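Buscamos dos personas para un taller compartido de robótica casera – Jillside

Doblar una camiseta con un robot es una promesa vieja y no me la creo. Aun así llevo desde abril con Malum, una pareja de pinzas de mano que monto en el taller Jillside, y necesito gente dispuesta a llevarme la contraria con datos.

El trabajo es monótono: coger ropa con las pinzas, doblarla, deshacerla y volver a empezar. Sesiones de 24 repeticiones, en el taller o en casa de quien participe. Pedimos manos pacientes y algo de soltura con el destornillador. Haber leído mucho sobre inteligencia artificial no puntúa.
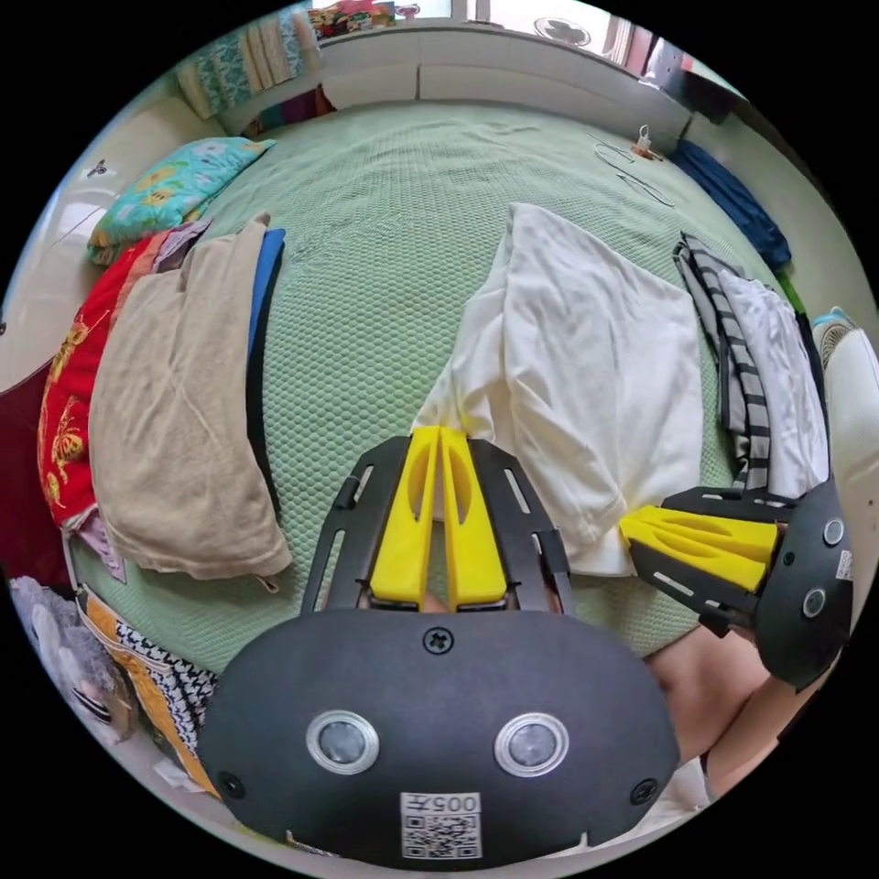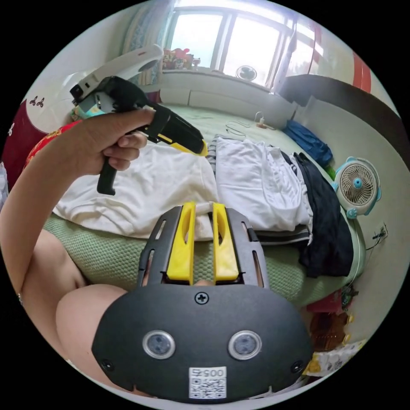 Las dos pinzas y la ropa, sobre la cama.

Se pagan 700 euros por la temporada completa, sin extras. Latrice Thibodeaux, que lleva la electrónica, confía en que el brazo acabe copiando lo que hagamos – yo, Soledad Montoya, lo dudo bastante. Tenemos 238 grabaciones y todavía no sé si sirven para algo.

No se ofrece contrato posterior ni participación en ninguna empresa. Quien quiera venir, que escriba al taller antes del 23 de junio de 2021 y cuente qué ha montado y qué le ha salido mal.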